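Nusside Opens Comparison Trials of Robotic Hands for Household Objects

6 Nov 2019

The Nusside research center has begun a comparison of two end effectors for handling everyday tableware, the center announced. The trials set a five-fingered hand supplied by Vevgate against a parallel-jaw gripper from Dobos. Both are being tested on the same model of arm and with the same control software.

Each device will attempt 400 grasps on a set of common kitchen items, including mugs, plates and bowls. An attempt is counted as successful when the item is lifted clear of the table, held and set back down upright. Operators also record the time taken for each grasp and any need to reposition the arm before a second try. 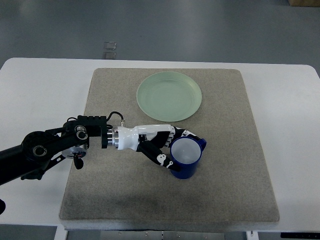 A humanoid robotic hand closes around a blue plastic mug during the Nusside trials.

Preparation for the work started in July, when the center settled on a common mounting arrangement for both devices. According to the project office, changing from one to the other takes roughly 42 minutes, including calibration. The arm controller was provided by Calen, which is also supplying technical support for the length of the project.

The center said that earlier in-house tests had been difficult to compare. Teams had used different arms, different objects and different rules for deciding when a grasp had failed. Under the new procedure, starting positions are fixed in advance and the order of the objects is drawn by software before each session. Sessions are limited to 60 minutes so that motor temperature has less effect on the results.

Mugs were included at the request of partner organizations working on service robots for care homes. They may be taken by the rim, the body or the handle, and the test procedure leaves that choice to the control software. Plates present a separate problem for both devices, as a plate lying flat offers little edge to hold.

Results will be released as a technical report, together with the grasp logs and the full list of test objects. Organizations that wish to submit a device for a later round may request the mounting drawings and the test procedure from the Nusside project office.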